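Gellano 2 planner: what changed in the grasp stack, and what still needs work

Software notes from the manipulation group 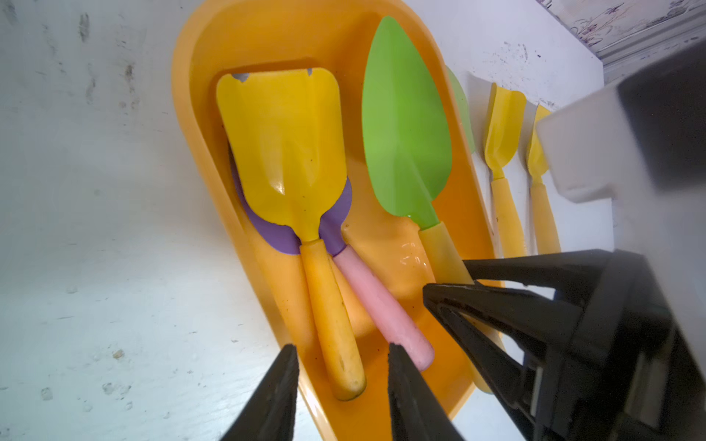 The second version of the Gellano grasp planner went onto the lab machines in July, and it is now the default for everyone working on the tabletop sorting tasks. If you pulled the main branch recently you already have it. The old planner is still in the repository behind a flag and will stay there until the fall, mostly so that people with half-finished comparisons can finish them.

The short version is that the planner no longer picks one grasp and commits to it. It keeps a ranked list of candidates while the arm is moving and reorders the list each time a new wrist view comes in. The first version chose a grasp from the overhead view, planned a path, and closed the fingers wherever that path ended. It worked well on blocks and cups. It did badly on long, flat tools that overlap, where the part of the handle you can see from overhead tells you very little about what is lying under it.

Kerstin Wikström wrote most of the new ranking code. Her starting point was the log of failed attempts from the spring, over 1100 of them, which she sorted by what the planner believed at the moment the fingers closed. The biggest group by a wide margin was what she calls merged handles. Two handles lie side by side or one across the other, segmentation returns them as a single object, and the planner puts the grasp center in the middle of that object. The fingers then close on both handles or on the gap between them.

The garden tools turned out to be the most useful test set for this problem. A purple blade half under a yellow one is easy for a person to read, but the old segmentation step would often return the two visible edges of the purple blade as separate pieces, with the yellow blade between them as a third. The new version adds a joining step. Pieces that match in color and line up on either side of something else are proposed as one object, with a confidence score attached. The planner is told that the middle is covered, so it does not try to grasp there.

Harriet Esposito asked at the last software meeting whether the joining step depends too much on color. It does, for now. Toys and garden tools come in strong, flat colors and that makes the problem look easier than it is. Kerstin ran the same code on a set of gray kitchen utensils and the joining step made the right call much less often. Shape cues are next on the list. Until they are in, please treat the confidence score as meaningful only for brightly colored objects, and don't build anything on top of it that assumes otherwise.

Wrist view updates

The wrist camera now feeds the planner all the way down to contact. Before, we stopped using it when the fingers got close, for the simple reason that the fingers themselves fill a large part of the picture and the segmentation kept labeling them as objects. Black fingers over an orange tray are not hard to mask out. Black fingers over a dark object are harder, and the mask we had was a fixed shape that only matched when the gripper was fully open.

Siwan Lloyd replaced the fixed mask with one computed from the joint readings. It takes the finger positions, projects the gripper model into the camera view, and grows the outline by a few pixels to cover calibration error. The code lives in the Dudás package along with the other camera utilities. If you change fingertips, you have to update the gripper model as well, or the mask will be wrong and the planner will see a strange object that follows the arm everywhere. This has already happened twice. The startup check now prints a warning when the model file is older than the last fingertip change in the configuration, but it can only catch the problem if you record the change.

There is also a new setting for how much the planner may revise its choice late in the motion. We call it the switching limit. Set to zero, the planner behaves like the first version and never changes its mind. Set too high, the arm hovers and shifts between two candidates with nearly equal scores, and in one bad run it did this until the timeout. The default is low and gets lower as the fingers approach the surface, so a late switch has to be clearly better before it is allowed. Most people should leave it alone. If you are working on cluttered bins you may want to raise it a little and watch the logs.

Reflections and marks

Glossy plastic trays gave us trouble that we did not plan for. A bright reflection on the floor of a tray can have sharp edges, and the first build of the new segmentation treated some of them as thin objects. The planner would then rank a grasp on a patch of light. These grasps scored well, too, because a reflection has nothing near it for the fingers to hit.

The fix is a check across views. When the wrist moves, an object stays where it is on the tray and a reflection slides. The planner now waits for a second view from a different position before it accepts any new object that it did not see from overhead. That costs a little time at the start of each approach. Small dark specks are handled with a size threshold, which is crude but has worked so far. Yolanda Lindgren would like to see that threshold moved out of the code and into the task files, and that change is open for review now.

Scuffs on the work surface still cause the odd false object outside the tray. We had a long discussion over whether to restrict the search to the tray interior. For sorting tasks that would be fine. For tasks where some tools are in the tray and others stand beside it, the planner needs to know about the ones outside, if only to keep from knocking them over. For now everything on the surface is tracked for collision, and only objects inside the task region are offered as grasp candidates. The task region is drawn in the setup tool and saved with the task.

One related bug has been fixed. Upright tools standing next to a tray rim were given collision boxes that overlapped the rim, and the planner refused any approach from that side. The boxes are now fitted to the visible surface with a smaller margin. If you see the arm taking a long way around to reach a handle near the edge, check that you are on a build with this fix before reporting it.

Logging and replay

Every attempt is now saved with the full candidate list at each update, along with the scores and the reason each rejected candidate was rejected. The files are larger than before. We keep the most recent 2000 attempts on each machine and the rest are moved to shared storage overnight. If you need an older attempt in a hurry, the fetch command in Hondetico will pull it by run number.

Hondetico can also replay an attempt step by step with a different planner build. You load the recorded views, pick a build, and it shows which candidate the other build would have chosen at each point. It is a fair comparison only up to the first place where the two builds disagree. After that the arm would have been somewhere else, and the recorded views no longer match. The replay window draws a line at that point and grays out everything past it. Please don't quote results from the gray part — a couple of plots in the last internal report did, and they have been taken out.

Harriet Park added a comment field to the replay tool so that a person can note what they think went wrong in an attempt. The comments are searchable. She asks that people write a full sentence and name the handle or blade they mean by color, as "bad grasp" on its own is no help to anyone reading the log a month later.

Known problems

The planner still has no good model of what happens when it pulls a tool from under another one. It knows that the pink handle is reachable and that something is lying on the blade, and that is as far as it goes. It will take the lower tool if the score is high enough, and the top one gets dragged along. For now there is a penalty for grasping any object that is marked as covered, so the upper tool is usually chosen first. A proper treatment of stacking order is part of the Jurketau work and will be tested separately before it comes anywhere near the main branch.

Pale handles on a white surface are still segmented poorly. Changing the exposure helps on some stations and makes it worse on others. If you have recordings of this, put them in the shared folder with the station name.

Timeouts during the second-view check are reported as planner errors when they are really camera delays. The message will be changed in the next build. In the meantime, look at the camera timestamp in the log before restarting the planner.

Questions on ranking and segmentation should go to Kerstin. Siwan is handling the mask and anything in Dudás. The migration notes for task files written for the first version are in the documentation folder, and the converter script takes care of most of it, except for custom approach directions, which have to be entered again by hand.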